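Wenn Roboter bei der Arbeit helfen

Bei der Firma Uder werden Obst und Gemüse sortiert. Früher hat Lucía Manzano alles mit der Hand in die Körbe gelegt, an manchen Tagen 500 Stück. Am Abend taten ihr die Schultern weh.

Jetzt lernt eine Maschine diese Arbeit. Lucía sitzt daneben und passt auf. Wenn etwas nicht klappt, drückt sie auf Stopp. Dafür hat sie einen Kurs gemacht, der 13 Tage dauerte.

Zuerst übt man mit Spielzeug, zum Beispiel mit einem Maiskolben. Der geht nicht so schnell kaputt.
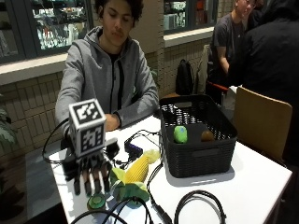
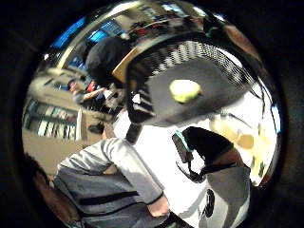
Wird jemand nicht mehr gebraucht?

Das fragen viele Kinder. Mahmoud Radwan packt heute nicht mehr, er repariert die Maschinen. Das gefällt ihm gut, aber er vermisst ein wenig das Reden beim Packen.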